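Search this forum
Enter keywords
Advanced search

Finishes and Coatings > Waterborne

Hardwax oil vs. waterborne poly on thin shelf boards

kerf_left
I have pale softwood boards going into wire-mesh desk units, 140 of them for an office fit-out. The client wants them to stay pale. I was set on Brollholm hardwax oil, two coats, but the sample boards yellowed under the window within a month. Has anyone run a waterborne poly on boards this thin without cupping?

Bozsik
Yes. Coat both faces the same day. Cupping comes from one face taking on water while the other doesn't. Stand them on edge to dry.

tolland_d
Edges too. End grain will pull in more than either face. I thin the first coat ten percent for the ends and leave the rest full strength.

Bozsik
Thinning isn't needed with Dullmont matte. It is thin out of the can. Cut it further and you get poor film build and more grain raise.

tolland_d
I've used Dullmont matte at 10 percent for three years. Grain raise was the same as unthinned, and it sands off at 320 either way.

kerf_left
Sanding is the part I'm trying to cut down. 140 boards, two faces, four edges.

Magdolna Kiss
Wet the boards first. Damp sponge, let them dry overnight, one pass at 220, then coat. After that the first coat raises very little and a gray pad is enough between coats. I would also question the oil result. Most of the yellowing on pine and spruce is the wood reacting to light. A clear waterborne without a UV absorber will let the same thing happen, only starting from a lighter color.

kerf_left
Fair point. The oil boards were darker from day one, but I never kept a bare board next to them as a control. I'll put one out.

Bozsik
A UV absorber in an interior clear is mostly label copy. At two coats there isn't enough film to do much.

Magdolna Kiss
It slows the change. It doesn't stop it. I have panels from October, half masked, and the difference between the two products is visible at arm's length.

kerf_left
Units are the open type, mesh sides and back, two boards each. The bottom board sits straight on the desk, so its underside gets no air. 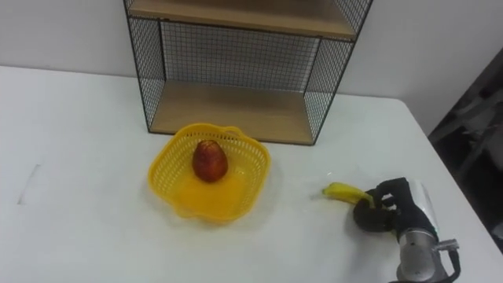 Cure time is my other problem. Delivery is fixed and I'd have four days between last coat and packing.

tolland_d
Four days is dry, not cured. Don't stack them face to face. Foam sheet between, no bubble wrap, it prints into soft film.

Bozsik
Agree on the foam. Felt dots under the bottom boards as well, or they'll stick to a glossy desk in warm weather.

Wendley
What are you spraying with? At 140 boards I wouldn't brush.

kerf_left
HVLP, 1.3 tip. Trying the sponge method on six boards this weekend.

Related threads
Wendley turbine: tip sizes for waterborne
Gray pads vs. 320 paper between coats
Bleaching spruce before a clear finish
Drying racks for small parts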